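August 8, 2026, Saturday
Indthorpe bench notes, glassware

Finally got a pouring jar I like! I've been grumbling about the old ones since the spring. They dribble down the outside every time you pour slowly, and then the ring of brine ends up on the notebook (see the last few pages, sorry). The new one has a proper little spout in the rim and a wide band around the upper part, just under the rim, and it makes the whole thing so much nicer to hold.

First try with plain tap water, 80 ml at a time into the Halance cup. Poured with the spout straight ahead, slow as I could manage. Three pours, no dribble at all. Then I got cocky and went fast, and it still broke off clean at the end. I was grinning like a fool.
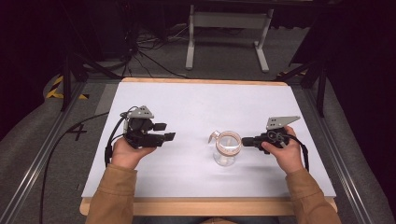
The white board stays on the table from now on. Against the bare wood I could never see a small spill until my sleeve found it, and on white even a drop of weak tea shows up. It also makes it much easier to read the level through the lower part of the glass. Wipe it down with a damp cloth, no scrubbing powder please, it dulls the surface.

Tried the syrup next (the Doltska recipe, thinned with a bit of warm water). Much slower, of course, and there was one long string hanging off the spout that I had to catch with a spoon. Left 8 g behind in the jar after a full minute upside down. The old jar held back 23 g under the same treatment, so I'm calling that a huge step up! Would love to repeat it with the syrup a little warmer.

Washing: the band is the one thing I'm unsure about. Don't know yet if it minds a long soak, so hand wash only, and dry under the lower edge where water likes to sit.

To do:
Ask Þorgeirsson about two more of the same size, same spout.
Mark the 80 line on the outside with the grease pencil.
Oil test, on a tray.
Move the old jars to the bottom shelf by September. They're still fine for dry stuff, rice and salt and so on.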